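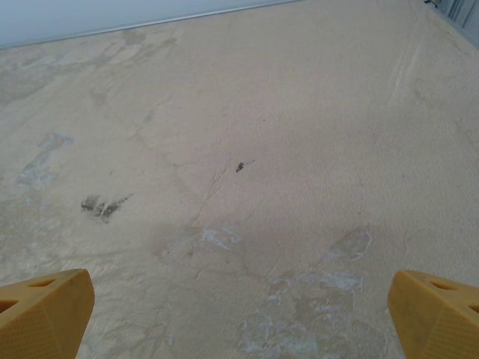
# The town that still folds its own letters

In Clerport the post office closed in September, but the people did not stop writing letters. I came to the town to understand why, and I stayed longer than I had planned.

Müzeyyen Demirtaş opened the door of the Bavano reading room for me. She has lived in Clerport since she was a child, and she writes to her cousin every Sunday after lunch. "On the telephone we speak only about the weather," she told me. "In a letter I must think what happened to me this week. Sometimes it was nothing, and then I write about my mother."

The reading room was founded in 1907 by a paper merchant who did not like to drink alone. Today it keeps 1060 letters which families have given, most of them from sailors and from girls who went away to work in kitchens. They are in grey boxes, sorted by street and not by name. This makes a search slow, but you learn a lot about the neighbours.

I read for two days. The letters are full of small requests: send the blue wool, tell Eren he must pay for the goat, do not sell the bed. One sailor wrote seven pages about a toothache and one line about his wedding.

Arsen Lytvynenko comes every week to copy the old handwriting into clean text. He has finished 407 letters. The worst, in his opinion, are the polite ones, where the writer tried to make beautiful loops and the words became impossible to read. He showed me one word that he has been trying to read since spring. It is either "marry" or "money".

Now that there is no counter in the town, the bus driver takes the post to Brollis on weekday mornings. You give him the envelope with the stamp already on it. Müzeyyen gave him hers while I was waiting with my suitcase, and she asked him not to put it under his sandwich again.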